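We use cookies to make this site work and to see which pages people read. Accept all | Manage settings

Quarterly report to the Coastal Passenger Fund
March
By Iman Ramadan

You asked us to keep this one shorter than the last. I have tried, and I have moved the section on bollards to an annex, where those who want it can find it.

First, the ship. The Tola came back into service on the Wultine to Jorico run after her winter refit, four days later than we told you in the autumn and nine fewer than the yard told us in January. She has new carpets on both passenger decks, a rebuilt galley, a lift that stops level with the floor, and 59 cabins with hot water in all of them. The last point will not strike anyone at the Fund as a triumph. Anyone who sailed with us last year may feel differently.

The yard's final account is still being argued over. We have agreed the steelwork and the painting. We have not agreed the charge for moving a staircase which, as far as Souad Abdel Hamid and I can establish with a tape measure and the old drawings, is where it always was. Souad has written to the yard three times. The replies are friendly and deal with other matters. I expect this to be settled before your next payment falls due, and I have left the sum out of the figures until it is.

Bookings opened late, as you know, because the new system would not accept a passenger travelling with a bicycle and no car. It now does. It also briefly accepted a bicycle travelling with no passenger, and we had one such booking, fully paid, for the 7.15 sailing. The money has been returned to the owner, who had meant to come too. Group bookings are working as they should, and the walking clubs have been back in force, asking for the same tables as before. The tables have moved. We are answering each letter individually.
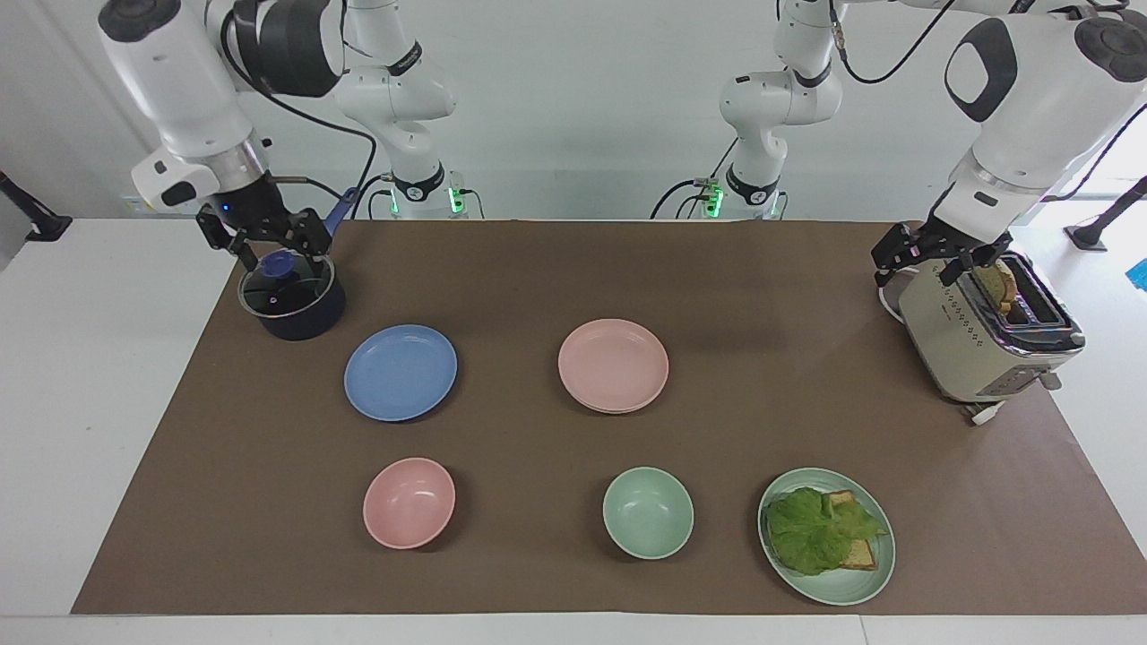
Two-armed robot at a paper-covered table, with a gripper at the lid of a small pot.

Catering has gone better than forecast, which was not hard, as the forecast was mine. The rebuilt galley can serve a hot breakfast on the early sailing, something passengers have been requesting in every survey since we began holding surveys. Porridge outsells everything. The chef would like this minuted as a disappointment. We have put the price of tea up by 20p and had fewer complaints about it than about the new cups, whose handles do not admit an ordinary finger. The cups are to be replaced as they break, and they are breaking at a pleasing rate.

Crew. All deck posts are filled. We are one engineer short, and the agency keeps sending us people who want to work somewhere warm. Two of the cabin staff trained in your first year of funding are now supervisors, and one of them has redone the linen rota so thoroughly that I no longer understand it. The linen arrives, so I have stopped asking.

The Samir, our smaller ship, has had a quieter quarter. She covered the route during the refit and lost 3 sailings to weather and one to a rope round the propeller – our own rope, I'm sorry to say. She goes on to the summer island trips from May. The harbour at Jorico has promised us the inner berth for these, in writing this time. We have kept the letter somewhere dry.

Against the targets in your grant letter, the position is as follows.

Return to service by the end of the quarter: met, late but inside the line.

Step-free route from the car deck to the lounge: met. The door at the top is heavier than we would like and a powered opener is on order.

Printed and online timetables that agree with each other: partly met. They agree on weekdays.

New signs in the Wultine terminal: not met. The signs were delivered, but the arrows to the ship pointed towards the car park, and we felt it was early in the season for that. The corrected set is being made at the supplier's cost.

Spending is within budget on every line except paint. The overspend comes from the funnel, which was done twice, the first blue having looked well on the card and rather municipal at sea. We propose to cover it from the money set aside for the relaunch reception, which was held in the terminal with sandwiches and came in well under.

Next quarter we will finish the door, the signs and, I hope, the staircase correspondence. We should also like to bring you a proposal for an evening sailing in high summer. Souad is working on the crew hours and will send a draft to your office before it goes to our board. If any of your trustees would like to come over on the Tola first, we can find them a cabin. Please ask them to book the bicycle separately.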